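경수 지역 욕실 타일의 석회 침착물 제거 조건 비교
구연산 농도와 접촉 시간을 중심으로

생활화학 프로젝트 과목 최종 보고서
과제명: Jirno
제출일: 9월 26일

요약

본 과제는 경도가 높은 수돗물을 쓰는 욕실에서 유약 타일 표면에 쌓이는 석회 침착물을 대상으로, 구연산 수용액의 농도와 접촉 시간에 따른 제거 정도를 비교한 것이다. 침착물은 Grullcombe 수돗물을 반복 분무하고 자연 건조하는 방법으로 인공 형성하였다. 농도 세 수준과 접촉 시간 세 수준을 조합한 아홉 개 조건에서 시편 45장을 시험하였다. 침착물 질량 감소는 농도보다 접촉 시간에 더 민감하였고, 가장 높은 농도에서는 줄눈의 표면 거칠어짐이 함께 관찰되었다. 유약면만 고려할 경우와 줄눈까지 고려할 경우의 권장 조건이 서로 다르다는 것이 주요 결과이다.

1. 배경

수돗물의 경도는 물에 녹아 있는 칼슘과 마그네슘 이온의 양을 탄산칼슘 농도로 환산하여 나타낸다. 물방울이 타일 위에서 증발하면 탄산수소칼슘이 분해되면서 탄산칼슘이 남는다. 한 번의 증발로 남는 양은 매우 적으나, 샤워 후 물기를 닦지 않는 환경에서는 같은 위치에 반복하여 쌓인다. 물이 고이는 타일 아래쪽 모서리와 줄눈 경계에서 침착이 빠르다.

과제 대상 지역인 Grullcombe의 수돗물은 조원이 적정법으로 측정한 결과 경도가 210 mg/L(탄산칼슘 환산)이었다. 비교를 위하여 Voldale에서 채수한 시료도 같은 방법으로 적정하였으며, 종말점에 도달하는 적정액의 양이 뚜렷하게 적었다. Voldale 시료로 만든 시편은 예비 시험에서 침착량이 저울의 반복 오차에 가까웠기 때문에 본 시험에서 제외하였다.

침착물을 제거하는 방법은 기계적 방법과 화학적 방법으로 나뉜다. 연마 패드는 빠르지만 유약면에 미세한 흠집을 남기고, 흠집은 다음 침착의 핵이 된다. 산을 쓰면 탄산칼슘이 이산화탄소를 내면서 녹는다. 가정에서 구하기 쉬운 산으로는 식초의 초산과 분말 구연산이 있다. 초산은 휘발성이 있어 밀폐된 욕실에서 냄새가 강하고, 구연산은 취급이 쉬운 대신 고농도에서 구연산칼슘이 석출될 수 있다. 본 과제에서는 구연산만 다루었다.
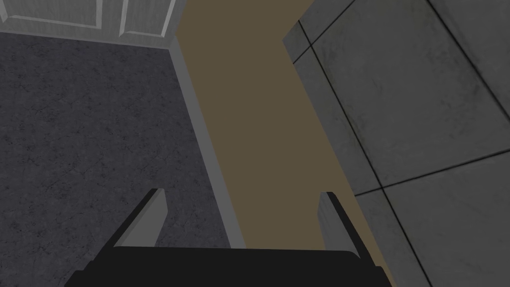
타일 재료의 차이도 고려 대상이다. 유약 처리된 도기질 타일의 표면은 약한 산에 대하여 안정하지만, 시멘트계 줄눈은 탄산칼슘과 수산화칼슘을 포함하므로 침착물과 같은 반응으로 손상된다. 대리석과 같은 석회질 석재는 타일 본체가 곧 반응물이므로 산을 쓰는 방법 자체가 적합하지 않다. 시중의 청소 안내문에서 유약면과 줄눈을 구분하여 농도를 제시한 사례를 조원들이 찾지 못하였고, 이것이 과제의 출발점이 되었다.

2. 연구 질문

첫째, 동일한 침착 조건에서 구연산 농도와 접촉 시간 중 어느 쪽이 제거율에 더 크게 작용하는가.
둘째, 줄눈의 손상이 육안으로 확인되기 시작하는 조건은 어디인가.
셋째, 수직면에서 용액이 흘러내리는 현상을 고려하면 실제 접촉 시간은 얼마나 줄어드는가.

셋째 질문은 중간 점검 이후에 추가되었다. 초기 계획에서는 시편을 수평으로 놓고만 시험할 예정이었다.

3. 재료 및 방법

3.1 시편 준비

백색 유약 타일을 같은 크기로 절단하고 절단면을 에폭시로 막았다. 절단면이 노출되면 물을 흡수하여 질량 측정이 흔들린다. 줄눈 시편은 시멘트계 줄눈재를 제조사 배합비로 반죽하여 얇은 판으로 굳힌 뒤 별도로 준비하였다. 유약면 시편과 줄눈 시편을 분리한 것은 질량 감소가 어느 쪽에서 발생하였는지 구분하기 위해서이다.

모든 시편은 증류수로 헹구고 건조기에서 항량이 될 때까지 건조한 다음 초기 질량을 기록하였다.

3.2 침착물 형성

침착물은 5월부터 여덟 주에 걸쳐 Joshi동 지하 실습실에서 형성하였다. 시편을 경사대에 놓고 Grullcombe 수돗물을 하루 여러 차례 분무한 뒤 송풍 없이 말렸다. 송풍 건조를 쓰면 기간을 줄일 수 있으나, 예비 시험에서 송풍 건조 시편의 침착물은 가루 형태로 약하게 붙어 물 헹굼만으로 일부가 떨어졌다. 실제 욕실의 침착물은 단단하게 부착되어 있으므로 자연 건조를 선택하였다.

분무 위치가 한쪽에 치우치는 것을 막기 위하여 경사대 위의 시편 순서를 매주 바꾸었다. 순서 교체를 기록한 표에서 한 주의 기록이 빠져 있으며, 해당 주에 교체가 이루어졌는지 확인할 수 없었다.

3.3 용액 조제와 분무

구연산 용액은 저농도, 중농도, 고농도의 세 수준으로 조제하였다. 각 용액은 무수 구연산 분말을 증류수에 녹여 만들었고, 시험 당일 조제분만 사용하였다. 접촉 시간은 단시간, 중간, 장시간의 세 수준으로 두었다. 용액의 온도는 실온으로 맞추었다.

분무기는 노즐을 완전히 조인 상태에서 반 바퀴를 풀어 고정하였다. 노즐을 더 풀면 물줄기가 형성되어 충격에 의한 탈락이 섞이고, 덜 풀면 안개가 되어 표면에 닿는 양이 불규칙하였다. 레버를 당기는 속도도 도포량에 영향을 주므로 분무는 한 사람이 전담하였다.

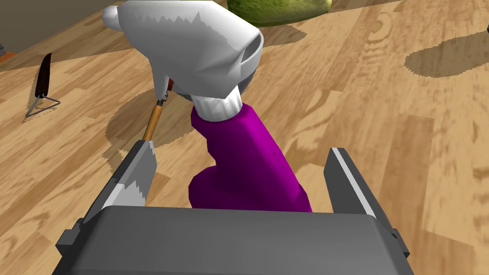
접촉 시간을 충분히 늘린다면 농도 구분이 의미가 없어지지 않겠느냐는 지적이 중간 발표에서 나왔다. 낮은 농도에서도 산의 총량이 침착물을 녹이기에 충분하면 결국 같은 지점에 도달할 것이고, 그렇다면 시험해야 할 것은 농도가 아니라 면적당 도포량이라는 의견이었다.

조에서는 지적의 전반부를 타당하다고 보았다. 다만 욕실 벽면에서는 용액이 흘러내리고 남은 액막이 마르므로, 접촉 시간을 임의로 늘릴 수 없다. 도포량은 분무 횟수를 고정하여 모든 조건에서 같게 하였고, 도포 전후의 시편 질량을 재어 편차를 확인하였다. 면적당 도포량을 변수로 하는 시험은 일정상 수행하지 못하였다.

3.4 측정

접촉 시간이 끝난 시편은 증류수로 헹구고 다시 항량까지 건조한 뒤 질량을 재었다. 제거율은 침착물 질량에 대한 감소 질량의 비로 정의하였다. 광택은 휴대용 광택계로 시편 중앙과 네 모서리에서 측정하여 평균하였다. 줄눈 시편은 비스듬한 조명 아래에서 표면을 관찰하고, 골재가 드러난 정도를 네 단계로 판정하였다. 판정은 두 조원이 조건을 모르는 상태에서 각각 수행하였다.

용액 대신 증류수만 도포한 시편을 대조군으로 두었다. 대조군의 질량 변화는 헹굼에 의한 탈락분으로 보고 각 조건의 결과에서 뺐다.

4. 결과

4.1 유약면

세 농도 모두에서 접촉 시간이 길수록 제거율이 높았다. 단시간 조건에서는 농도에 따른 차이가 분명하였으나, 장시간 조건에서는 중농도와 고농도의 제거율이 측정 편차 안에서 겹쳤다. 저농도 용액은 장시간 조건에서도 모서리 부근의 두꺼운 침착물을 남겼다.

광택 회복은 제거율과 대체로 같은 순서를 보였지만 고농도 장시간 조건은 예외였다. 해당 조건의 일부 시편에서 질량은 감소하였으나 표면에 희뿌연 막이 남았고, 광택값은 중농도 장시간 조건보다 낮았다. 막은 물로는 지워지지 않았으며 새로 도포한 구연산 용액에 다시 녹았다. 액막이 마르면서 석출된 구연산칼슘으로 추정하였으나 성분 분석은 하지 못하였다.
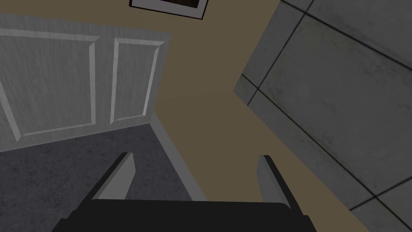
4.2 줄눈

줄눈 시편의 손상 판정은 농도의 영향을 강하게 받았다. 저농도에서는 모든 시간 조건에서 대조군과 구분되지 않았다. 중농도에서는 장시간 조건에서만 표면의 미세한 거칠어짐이 판정되었고, 고농도에서는 중간 시간 조건부터 골재가 드러났다. 두 판정자의 등급이 어긋난 시편은 중농도에 몰려 있었다. 어긋난 경우에는 더 높은 손상 등급을 채택하였다.

줄눈재의 양생 기간은 모든 시편에서 같았다. 오래된 줄눈은 표면이 이미 중성화되어 있고 균열이 있을 수 있으므로, 새로 만든 시편의 결과를 그대로 적용하면 손상을 과소평가할 가능성이 있다.

4.3 수직면에서의 접촉 시간

시편을 수직으로 세우고 지시약을 섞은 용액을 분무하여 액막이 유지되는 시간을 관찰하였다. 위쪽 절반에서는 액막이 먼저 끊어지고 방울 자국만 남았다. 아래쪽 모서리에는 용액이 모여 오래 남았는데, 침착물도 같은 위치에 두껍게 쌓이므로 유약면만 보면 불리한 분포가 아니다. 반면 모인 용액은 줄눈에 머무르게 되어 줄눈의 실제 접촉 시간은 유약면보다 길어진다.

종이 수건을 벽면에 붙이고 그 위에 분무하면 위쪽의 액막을 유지할 수 있었다. 종이 수건이 줄눈까지 덮으면 줄눈의 접촉 시간도 함께 늘어난다. 수건을 타일 크기에 맞추어 접는 방법은 효과가 있었으나 넓은 벽면에서는 작업 시간이 지나치게 길었다.

5. 고찰

제거율만을 기준으로 하면 고농도 중간 시간과 중농도 장시간이 비슷한 위치에 놓인다. 줄눈 손상과 희뿌연 막을 함께 고려하면 두 조건 모두 최선이 아니다. 조에서는 중농도 중간 시간 조건으로 두 차례 나누어 처리하고 중간에 충분히 헹구는 방법을 권장안으로 정리하였다. 반복 처리는 예비적으로 소수의 시편에서만 확인하였으며, 본 시험의 아홉 개 조건에는 포함되지 않는다.

시험 전에 줄눈을 물로 적셔 두는 방법도 검토하였다. 줄눈의 공극이 물로 차 있으면 산성 용액의 침투가 늦어진다. 젖은 표면에서는 용액이 희석되므로 유약면의 제거율도 낮아질 수 있으나, 두 효과의 크기는 비교하지 못하였다.

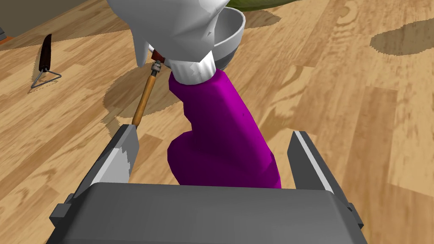
농도별 용액의 보관과 식별은 시험 초기에 가장 자주 혼선이 생긴 부분이다. 구연산 용액은 세 농도 모두 무색투명하여 용액만 보고는 구분할 수 없고, 유성 펜으로 쓴 표기는 젖은 장갑으로 만지는 동안 지워졌다. 이후에는 용기의 색으로 농도를 나누는 방식을 검토하였다. 사진 속 선명한 자홍빛 보라색처럼 채도가 높은 색은 흰 타일을 배경으로 멀리서도 구별되므로 고농도 용기에 배정하는 것이 적절하다. 다만 불투명한 용기는 남은 양과 바닥의 결정을 확인하기 어렵다. 색으로 농도를 구분하더라도 조제 날짜는 별도의 방수 라벨로 표시해야 하며, 염소계 표백제를 담았던 용기는 색과 관계없이 사용하지 않아야 한다. 산과 염소계 표백제가 섞이면 염소 기체가 발생한다.

6. 한계

침착물은 탄산칼슘을 주로 하는 인공 침착물이다. 실제 욕실의 침착물에는 비누 성분과 칼슘이 결합한 금속 비누가 섞여 있고, 금속 비누는 구연산에 잘 녹지 않는다. 본 보고서의 제거율은 비누때가 없는 표면에 한정된다. 현장에서는 계면활성제로 비누때를 먼저 제거한 다음 산을 도포하는 순서가 필요할 것으로 보이나 시험하지 않았다.

형성 기간 중 실습실의 습도를 기록하지 않았다. 비가 잦았던 주에는 시편이 다음 분무 전까지 완전히 마르지 않은 경우가 있었으며, 침착량의 시편 간 편차 일부가 여기에서 온 것으로 판단된다. 조건 배정은 침착량 순위를 섞어 무작위로 하였으므로 특정 조건에 편차가 몰리지는 않았다.

온도의 영향은 다루지 않았다. 샤워 직후의 벽면은 실온보다 따뜻하여 반응이 빠르지만 증발도 빨라진다.

7. 결론 및 후속 과제

유약면의 석회 침착물에 대해서는 중농도 이상에서 접촉 시간의 확보가 농도의 증가보다 유효하였다. 줄눈이 포함된 벽면에서는 고농도 용액의 사용을 권하지 않으며, 용액이 모이는 아래쪽 줄눈을 먼저 헹구는 순서가 필요하다.

후속 과제로는 면적당 도포량을 변수로 한 시험, 희뿌연 막의 성분 확인, 금속 비누가 섞인 침착물의 시험을 제안한다. 남은 줄눈 시편은 밀봉하여 Joshi동 시약장 아래 칸에 보관하였고, 질량 측정 원자료와 판정표는 과제 폴더에 함께 제출하였다.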